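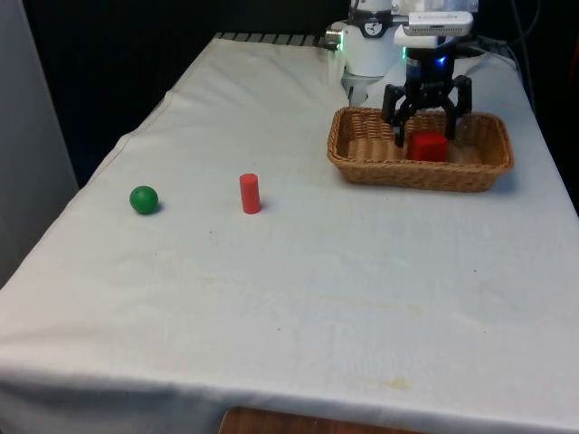 Why Do Balls Bounce?

Drop a rubber ball on the kitchen floor and up it comes again. Drop a lump of clay and it just goes splat. What's going on?

When a ball hits the floor, it squashes. It happens so fast that your eyes miss it, but for a tiny moment the bottom of the ball goes flat! Squashing takes energy, and the ball stores that energy a bit like a spring does. Then it pops back to its round shape, pushes against the floor and – boing! – off it goes.

Clay squashes too, but it stays squashed. It can't push back, so there's no bounce.

Why does a ball stop bouncing?

Each time it lands, a little energy leaks away. Some turns into sound (that's the thump you hear) and some turns into heat. So every bounce is lower than the one before.

Try it!

Hold a ball 50 inches above a hard floor and let go. Don't throw it! Ask a friend to mark how high it bounces. Now try again over carpet, grass or a folded towel. Soft things soak up energy, so the ball won't come up as high.

Next, put a rubber ball in the freezer for an hour and test it again. Cold rubber gets stiffer – what do you think will happen?

Written by Maeve Cronin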